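Majdi Khoury had the Prosari arm on a two-week trial, and by the second Saturday in May he had started saying good morning to it, though he would have denied this to anyone at the Skelham hotel laundry (and especially to his sister, who had told him he'd do exactly that). The kit cost 369 a month after the trial. For that, the leaflet said, it would learn to pick up a steamer by the handle, which was more than he could say for the last lad they'd hired.

He laid out a white towel, and then, being a man who liked to test things properly, he put out all sorts around it: his notebook, the rubber chicken, anything a guest might leave in a room.

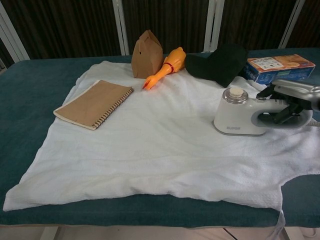 ## The second try

By then his tea had gone cold and he didn't mind a bit. He had pulled up a stool and was talking it through the whole business, how his mother used to press 34 tablecloths before a wedding, how steam wants patience, how you never, ever hurry a collar. The steamer stood on the right side of the towel and the chicken lay with its beak toward the middle, and Majdi thought he might just sign the papers after all.

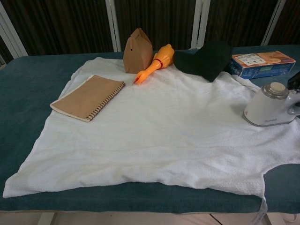
Głowacki wanted to know whether it could fold as well, and if it couldn't, what on earth the monthly fee was for.

"Give it time," said Majdi, and went to put the kettle back on.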